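# 第 4 章 双臂夹爪对比试用(布料类)

适用于装在 Firoscombe 双臂台上的 Tindall 与 Manen 两款指端。开始之前请先完成第 3 章的回零和急停检查。 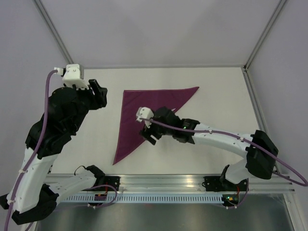

图 4-1 三角布试验:右臂夹爪压住布面中部,左臂夹爪张开待命

布料是我们最喜欢的试件,也是最能看出夹爪脾气的试件!硬质方块谁都抓得起来,换成一块软布,指尖形状、下压深度、闭合速度的差别一下子全冒出来了。本章就带你把两款指端放在同一块布上比一比,整个流程跑熟之后其实很快,而且相当好玩。

## 4.1 准备

需要的东西:

- 三角形布料一块,或方布对折成三角形
- Tindall 指端一对,Manen 指端一对
- 2 mm 内六角扳手
- 已安装 Grirbridge 控制软件的主机
- 记录表(附录 B,可复印)

布料的厚薄请自己定,但同一轮对比里只用同一块布。深色布配白色台面效果最好,相机分割几乎不用调参数。浅色布也能做,只是要多花时间调阈值,见 4.6。

> **注意** 更换指端前必须切断两臂的电机电源。只在软件里点"暂停"是不够的,暂停状态下关节仍然保持力矩。

## 4.2 安装指端与检查线缆

1. 在 Grirbridge 中让两臂回到停放位,然后关闭电机电源。
2. 用手托住夹爪,拧下旧指端的固定螺钉。螺钉很短,建议放进小盒子里。
3. 装上新指端,先把螺钉全部带上,再交替拧紧。拧到有明显阻力即可,不要加力。
4. 用手轻轻开合夹爪一次,感觉有无卡滞。
5. 检查腕部模块的插头是否插到底。
6. 沿着臂身检查线缆,确认扎带没有松脱,并给肘部留出足够的弯曲余量。
7. 接通电机电源,执行一次空载开合。

> **小心** 线缆在肘部绕得太紧,是我们见过最多的故障来源。手臂伸到最远处时线会绷直,腕部模块随即掉线,软件里报错代码 3020。遇到这个代码,先看线,再看别的。

两臂必须装同一款指端。混装当然也能动,我们自己就忍不住试过,结果确实有意思,可惜数据没法和别的轮次放在一起看。

## 4.3 载入配置

1. 打开 Grirbridge,进入"末端工具"页面。
2. 在下拉列表中选择 `Tindall` 或 `Manen`。
3. 点击"写入两臂",等待状态栏显示完成。
4. 进入"通信"页面,核对端口号。出厂值为 1577,若实验室网络占用了这个端口,可改用 2381。
5. 保存配置并重启控制服务。

重启后如果只有一只手臂上线,请回到第 4 步,确认主机与控制板的端口一致。改了一头忘了另一头,太常见了。

配置文件可以手动编辑,格式如下:

```
tool = manen
port = 1577
arm_mode = dual
press_arm = right
repeat = 12
```

`press_arm` 指定由哪只手臂负责压布。默认是右臂,如果你的操作位在左侧,改成 `left` 看得更清楚。

## 4.4 示教压布点和抓取点

这一节是整章的重头戏,请耐心做,花的每一分钟都会在后面赚回来。

1. 把布平铺在台面中间,长边朝后,尖角朝向操作者。
2. 抹平大的褶皱。细小的折痕可以留着,真实任务里的布也不会是熨过的。
3. 进入"示教"页面,选中右臂,将夹爪移动到布面中部上方。
4. 切换到微调挡,逐步下降,直到指尖贴住布面。
5. 再下降一个微调步,让布被压住。观察指尖周围:布面略有牵动是正常的,出现成片的皱纹说明压得太深。
6. 保存为"压布点"。
7. 选中左臂,张开夹爪,移动到布的左后角附近,停在台面上方。
8. 保存为"待命点"。
9. 从待命点下降并接近布角,闭合夹爪,确认夹住后保存为"抓取点"。
10. 左臂松开,先退回待命点,右臂再抬起。

> **警告** 示教时双手不得伸入两臂之间。需要整理布料时,请先让两臂都退回停放位并关闭电机电源。

> **提示** 换指端后压布点必须重新示教,两款指端的指尖形状不一样,沿用旧高度要么压空,要么顶到台面。待命点通常可以沿用。

顺便说一句,右臂前臂横跨台面时会挡住一部分视野。请在相机预览里确认左后角始终可见,必要时把右臂的肘部姿态换一个解,再重做第 3 步到第 6 步。

## 4.5 运行对比

1. 进入"批量试验"页面,将重复次数设为 12。
2. 选择动作序列"压住、抓角、提起、放回"。
3. 把速度滑块拉到低速挡,先单步执行一遍,手放在急停旁边。
4. 单步无误后切换到正常速度,点击"开始"。
5. 每次循环结束后软件会等待确认。请在断电状态下把布恢复到起始位置,重新上电后点击"继续"。
6. 一轮完成后导出日志,文件名中写明指端型号。
7. 按 4.2 更换另一款指端,重复 4.3 至 4.5。

填写记录表时,请分别记下以下几项:

| 项目 | 填写方法 |
|---|---|
| 抓取结果 | 夹住 / 滑脱 / 未碰到布 |
| 夹起层数 | 单层 / 双层 / 不确定 |
| 压布侧移动 | 无 / 轻微 / 明显 |
| 备注 | 自由填写,越具体越好 |

"备注"一栏真的很有用。我们调试 Manen 指端时,滑脱几乎都发生在夹爪从同一个方向进入的时候,日志里的数值看不出来,翻备注才发现。后来把进入角度略微放平,手感立刻不同!

从我们自己的使用体会来说,Tindall 的指尖较窄,挑单层布角很灵巧,对示教高度也更挑剔。Manen 接触面宽,压布稳,抓角时容易连下层一起带起来。你的布料和台面跟我们的不同,结论也可能反过来,欢迎用自己的记录来说话。

## 4.6 常见问题

**布被压住了,但左臂一提就整块滑动。**
压布点离抓取点太远,或者压得太浅。先把压布点向布的中心线挪一点,仍不行再下降一个微调步。

**夹爪闭合后报"未检测到物体"。**
薄布的厚度可能低于检测阈值。在"末端工具"页面打开"薄物模式",然后重新运行空载开合。

**相机把布的边缘认成两条线。**
包边颜色比布面浅时会这样。把边缘合并宽度调大一格即可,不必换布。

**两臂同时停住不动。**
多半是触发了互避保护。查看状态页中的最小间距,将左臂待命点抬高,再重新开始本次循环。

**浅色布分割不稳定。**
降低曝光,关掉自动白平衡,重新采集一次空台面背景。

试验全部结束后,让两臂回到停放位,关闭电机电源,再退出 Grirbridge。配置文件请另存一份,第 5 章的双臂折叠会直接用到这里示教的压布点。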